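Checkliste Lagerregale und Packplätze, Halle Baumgart
Stand: Samstag, 11. Juli 2020

So, ich bin wieder mit dem Klemmbrett durch und schreibe meine Anmerkungen gleich dazu, sonst weiß ich am Montag nicht mehr, was mein Gekritzel heißen soll. Wer die Liste zum ersten Mal liest: OK heißt OK, M heißt Mangel, B heißt beobachten.

1. Standsicherheit der Regale -- OK
Alle einmal kräftig angefasst, nichts wackelt. Die Reihe am Tor hatte im Januar noch eine lose Wandverankerung, die ist inzwischen neu gedübelt. Schön geworden!

2. Stützen und Anfahrschutz -- M
An Stütze 7 ist eine Delle, die beim letzten Mal noch nicht da war. Ich will keinen Schuldigen, ich will eine Meldung (Zettel liegen im Büro, dauert zwei Minuten). Fach darüber bitte leer lassen, bis Prakton sich das angesehen hat.

3. Belastungsschilder -- B
Vorhanden, aber im hinteren Gang so ausgeblichen, dass ich mit der Taschenlampe davorstand. Neue sind bestellt. Zur Erinnerung: 276 kg pro Fach, gleichmäßig verteilt, und zwar alles zusammen, also auch die Kisten, die »nur kurz« da stehen.

4. Fachböden und Sicherungsstifte -- M
Zwölf Stifte fehlten, alle im Gang Odcombe. Habe ich selbst nachgesteckt, Tüte mit Ersatz hängt jetzt am Haken neben dem Erste-Hilfe-Kasten. Bitte hängen lassen!

5. Verkehrswege -- B
Frei, jedenfalls um acht Uhr früh. Gegen Mittag sah es vor dem Wareneingang schon wieder anders aus. Gemessen habe ich an der engsten Stelle 114 cm, mit einer Palette quer davor kommt da keiner mehr vernünftig durch.

6. Leitern und Tritte -- OK
Prüfplaketten gültig, Füße sauber. Der alte Holztritt ist endlich weg, ich trauere ihm nicht nach.

7. Packplätze und Retouren -- OK
Kabel an den Geräten auf Knicke und blanke Stellen angeschaut, keine gefunden. Cuttermesser lagen alle mit eingezogener Klinge im Fach, danke dafür. Die Beleuchtung könnte heller sein, Inès Fleury hat bei Zinilgate schon nach neuen Leuchten gefragt.

8. Feuerlöscher und Notausgang -- M
Löscher geprüft und plombiert. Aber vor dem Notausgang stand ein Rollwagen mit Altpapier. Sofort weggeschoben, trotzdem Mangel, da bin ich stur.

Nachkontrolle für 2, 4 und 8 mache ich, sobald Prakton da war. Punkt 3 läuft mit, wenn die Schilder kommen. Fragen gern direkt an mich oder auf den Zettel an der Bürotür -- aber bitte leserlich.
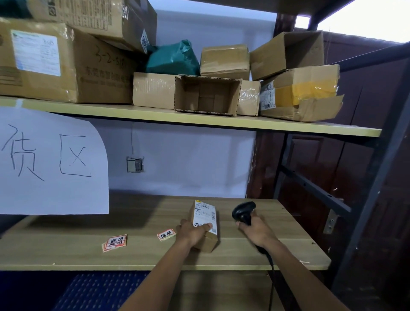

Zu Punkt 7: Handscanner am Karton, links daneben die Retourenaufkleber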